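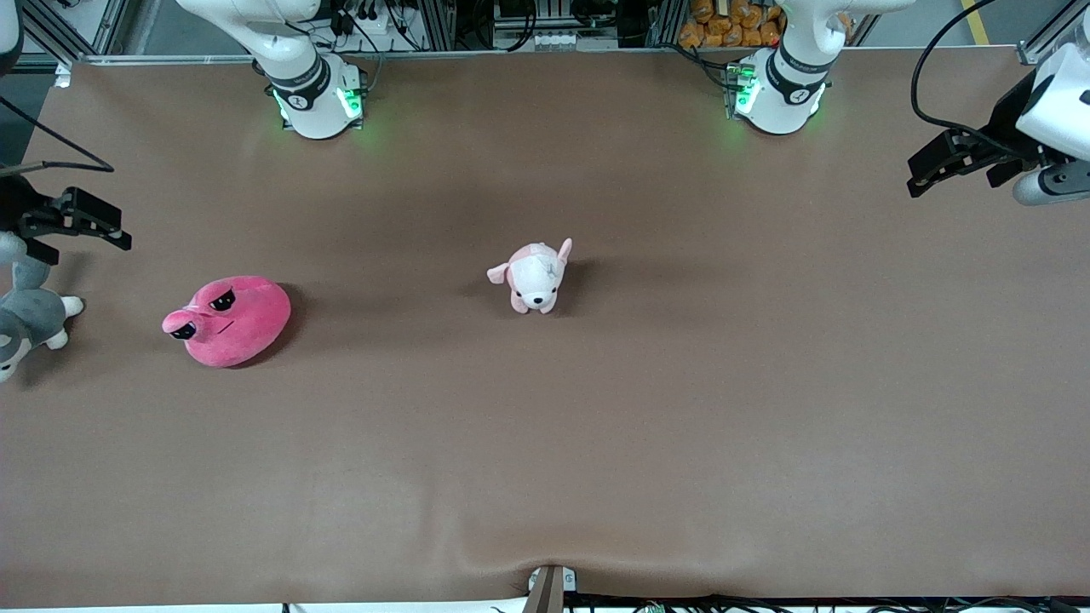
Plush goes to the arms now

2019-09-22

I've worked returns at Storlow for six years, most of that at the soft toy table. Since spring the soft toys go to the arms, and a few people have asked me what that's like, so I'm writing it down once.

The old job was simple. A tote came over from receiving, you took the toys out, checked them for stains and open seams, and put each one in a bin by type. On a good shift four of us could clear 600 pieces. My wrists hurt every December.

Now there's a cell with two arms over a covered table. Kubiak put it in and Voker handles the service calls. The arms do the picking and turning. They do fine with anything that has a definite shape, like a puppy with ears that stick out. The round, squashy ones are harder. There's a pink thing with sleepy eyes that I would have binned in a second, and it can take the arms three tries to get hold of it. Long fur is slow too.

What changed for us is mostly the hours and the kind of tired. The table used to be four people a shift and now it's one, and that one is called a cell attendant. I trained for it with Weronika Wilczyńska, who had been on the table longer than me. The course was 16 hours over two weeks. Most of it was about when to stop the cell, how to clear a jam, and what to write in the log. You don't reach in while it's running, even for a toy that's right there by the edge.

Two of the others moved to packing. One left. The pay for attendants went up a little, and the pay in packing is the same as it was for the table.

My wrists are better. My feet are worse – I stand more and walk less. I also talk less. At the table you talked all shift because your hands knew what to do. With the cell you have to watch, and there's no one across from you anyway. Weronika has the other shift, so I see her for the handover and that's it.

They say a second cell is coming for the Bondness building. They had 12 people on soft goods there the last time I went over.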